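What the Open Day Didn't Show

February 23, 2026 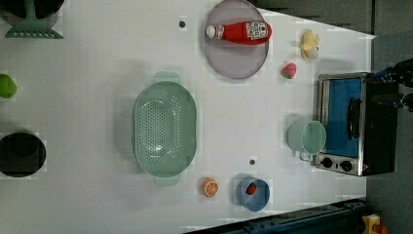

Are robots that tidy a kitchen ready to be sold to ordinary households? My answer after an afternoon at the Ornaten open day is that they are still a research job, and the people selling them know it.

I went because I had been told, more than once, that I was being unfair. Last October I wrote a grumpy column about the Gandis launch video, in which a machine unloads a dishwasher to piano music, and I got 201 emails for my trouble. A fair number said the same thing: go and see one in person, then talk. So I drove out to the industrial park behind the Sýkora warehouse, signed a form promising not to cross the yellow tape, and stood with a paper cup of coffee and watched.

I'll give Ornaten credit for letting people get close. Most of these events keep you behind glass. The staff were polite and didn't duck when the questions got rude, and one of the engineers said flat out that she wouldn't have it in her own apartment yet. I liked her for that. I also noticed she was not the one giving the talk upstairs.

The work itself was a white tabletop with kitchen things spread over it. There was a mint-green colander, a ketchup bottle on its side on a plate, a mug lying by a toaster oven, and toy fruit here and there. The toaster oven was resting with its glass door facing the ceiling. I have owned four or five toaster ovens and never kept one that way, and I'd like to know how much of what a robot learns from an oven like that is any use with the one on my counter, wedged between the bread box and the wall with a door that sticks.

The fruit bothers me more. A toy strawberry doesn't bruise. A toy banana is the same banana at nine in the morning and at closing time. I understand why you'd start there, I'd start there too, and I have no quarrel with a lab using whatever holds up to being picked up all day. My quarrel is with the jump from that table to the brochure, which I have in front of me now and which uses the phrase "your kitchen" five times on one page. My kitchen has wet lettuce in it. It has a drawer that won't open unless you lift it, and a cat.

During the part I watched, the arm was given the same small chore three times. It managed twice. On the other try it stopped short, thought about it, and a man with a laptop started it over. The crowd clapped for all three, which tells you something about the crowd. If a dishwasher finished two loads out of three you'd have it back at the store by the weekend.

Then we went upstairs for the talk. The slides said the system had been through 2000 hours of practice. Practice at what, a woman near me asked. The answer was "a wide range of household tasks." She asked how wide. He moved on to the partnership with Trindeck, who will be handling the leasing, and who had brought pens.

I keep hearing that this is how every new machine starts, and that people like me would have laughed at the washing machine. Maybe so. But the washing machine didn't try to do laundry the way a person does. Somebody built a tub that spins, and it was good at spinning. The kitchen robot people have picked the hardest way in, a general hand for a room full of odd shapes, and they want a monthly fee while they work it out. I think that's backwards. Finish the thing, test it in homes where children live, publish how often it fails, and after that come talk to me about leasing.

What would change my mind is pretty cheap. Let visitors bring a bag of groceries. Let somebody's grandmother set the table however she likes, with a real tomato and a greasy pan, and leave the arm alone with it for an hour while we all watch. I put this to the man from upstairs on my way out. He said it was a great idea for a future event and gave me one of the pens.

I've written to ask for a date. If they set one I'll be there, and I'm bringing eggs.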